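I've had a few messages asking how the new job at Vasmont is going, so I made a pot of tea and here I am, finally, writing it all down.

For nine years at Billton I did the work robots are now meant to learn — rooms, bathrooms, putting people's bits and pieces back where they belong. When the Grendport site closed in June, 25 of us were asked if we fancied showing the machines how it's done. I said yes before I'd thought about it (typical me!).

So now a shift is four hours at a sink with a gripper in each hand, moving the sort of things you'd normally move without noticing. My shoulders grumbled for the first fortnight, and I still find the left hand far clumsier than the right. 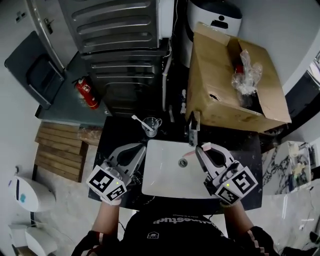
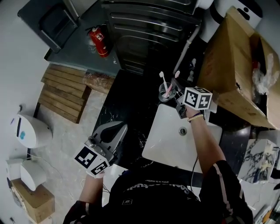
Two views of toothbrush work at the basin, grippers in both hands.

What has changed most is how we talk to each other. In the old days it was all about speed, and now we'll happily spend a whole tea break arguing over the best way to take hold of a handle. Some of my old colleagues think we're training our own replacements, and I do lie awake over that now and then. I haven't got a good answer for them yet. But my knees are better, and people upstairs ask me how I'd do things — that's quite new to me, and I must say I like it.

More when I've tried the kitchen.

Back to top | Contact | © 2022 Notes from Ambrose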